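Detdale Home Textiles Word List

A word list for household textiles in Danish, Icelandic and American English. Version 2 was put together by Inger Fogh and Dagný Þrastardóttir, with corrections from Leif Sveinbjörnsson.

Contents

terms.csv holds 3,897 rows, one term per row. The columns are id, language, term, part_of_speech, gloss and source. Files are UTF-8 with Unix line endings. Rows that share an id are translations of each other.

notes.txt has longer remarks on 240 of the terms, mostly regional words for covers, pillowcases and towels. It is keyed by the same id.

Sources

Most of the Danish terms come from the Grimley mail-order catalogs. The Icelandic terms were taken from the Ásgeirsdóttir household notebooks, typed up by Kolbrún Brøndum. Spelling follows the source, so old forms have been kept. A modern form is given in the gloss where we had one. 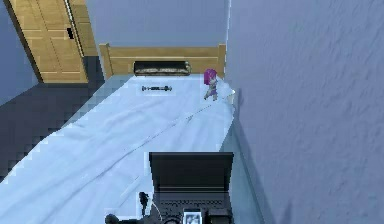

Bed with sheet and headboard (topic group: bedroom).

Topic groups

There are 5 groups: bedroom, kitchen, bath, windows, floor. A term belongs to one group only. "Blanket" is under bedroom even when the source uses it for a sofa throw.

Known problems

Plural forms are missing for many Icelandic entries. The source column is blank for terms added before October. Some glosses use British words such as "duvet" and will be changed in the next version.

License and contact

Free to use with credit to the Detdale list. Send corrections to Inger Fogh with the row id and the proposed change.

Last updated 14th April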